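Gilmartin Fund – Drenbridge drinks table, progress report
11 June 2018

Hello again from Drenbridge! We're two months in now (we opened in April, a week later than I'd hoped) and I'm pleased with how the drinks table is going. We've handed out 161 bottles of water so far, mostly to people coming off the Nedier bus with a long walk still ahead of them.

Your money has gone on two things. The first was the table itself. I wanted something white and plain that wipes down fast, and big enough that people can set a bag on it while they drink. The second was the water. We buy it in clear plastic bottles, 30 to a case, and I've got 17 cases in the back room at Dimach Street, which should see us through the hot weather.

Not everything has worked. The paper sign blew away twice and I've given up on it – a painted board is next. I also put out 2 bins for the empties and one of them keeps filling up with everything except bottles, so I'm going to move it closer to the door and see if that helps.

Money left over is small but it's there, and I'd like to spend it on a shade for the afternoons if you're happy with that. Let me know either way and I'll get prices.
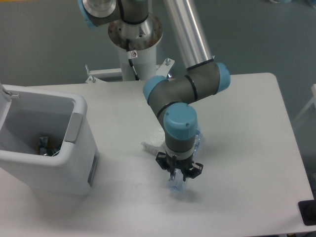
I'll send the receipts separately, as the last batch was too big for one email, and the next report will come once the board is up.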